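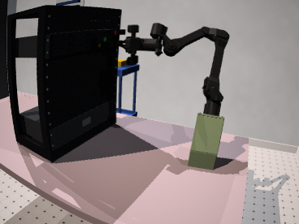 April 16, 2018

Scoring for the Omdale qualifier, bench notes

Started at the long table with the results from the first weekend. Mirela Nogueira exported them again last night and there are 43 athletes in the women's list, the same number as on the paper sheets. Good. In the men's list I have one person two times, with the name written as Tavares, R. and as R. Tavares. I merged the two lines and kept the better score for event 2.

Tie-break in event 2

The rule says that equal reps are decided by the time at the end of the row. My script was taking the time at the end of the whole workout, so all people who reached the cap were equal. Corrected now. After the change, three women moved on the table, the biggest move is from ninth to sixth. I did not publish it yet. The head judge in Turnau should see it first, because sixth place goes to the final and ninth does not.

Row 3243 in the raw file has no judge initials. The score looks normal (ladder completed, last lift 40 kg), but I marked it yellow and I leave it out of the test table until somebody finds the card.

Heat timer

Ran the timer against my hand watch for one full heat, nearly 12 minutes. No difference that I can see. The beep at the start comes a little late on the loud speaker — on the laptop it is correct. I think it is the long cable or the mixer, I don't know which. For the lifting event it has no importance. For the sprint I would like to try the short cable.

Questions for Mirela

Do we round the points before or after we add the events? The Drutach people rounded before, and last July this gave two athletes the same total when they were not really equal. I prefer after.

Also the scaled division: do they get their own ranking, or are they below the others in one list? The script can do both, but the printed form has place for only one.

To do

Send the new event 2 table to Turnau.
Find the card for row 3243.
Short cable, try again with the sprint heat.
Change the column title "Time" to "Row time", two judges asked me already what it means.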